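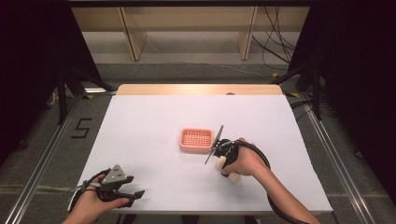 Karkell Knee Sleeve, Phase 2
Progress report to the Flarnance fund, period ending February

1. Status
Work package 2 (compression retention) is complete. Work package 3 (wear trial) is open and running behind plan.

2. Compression retention
Sleeves in three sizes were washed and dried on the standard household cycle, then stretched over the test form. After 12 cycles the medium and large sleeves held 91 percent of their starting pressure at mid-calf. The small size fell below the limit at the upper band. Ogunleye has supplied a revised knit with a wider top band, and retesting is under way.

3. Wear trial
Enrollment is open at the Kololance clinic. Participants wear the sleeve during the day and fill in a short comfort log each evening. Early logs mention bunching behind the knee when seated. No skin irritation has been reported.

4. Spending
An unplanned cost of $1,130 was charged to materials for the revised knit. It was covered from the travel line, and the total budget is unchanged.

5. Next period
Finish retesting of the small size. Close enrollment. Send the draft sizing chart to Flarnance for comment.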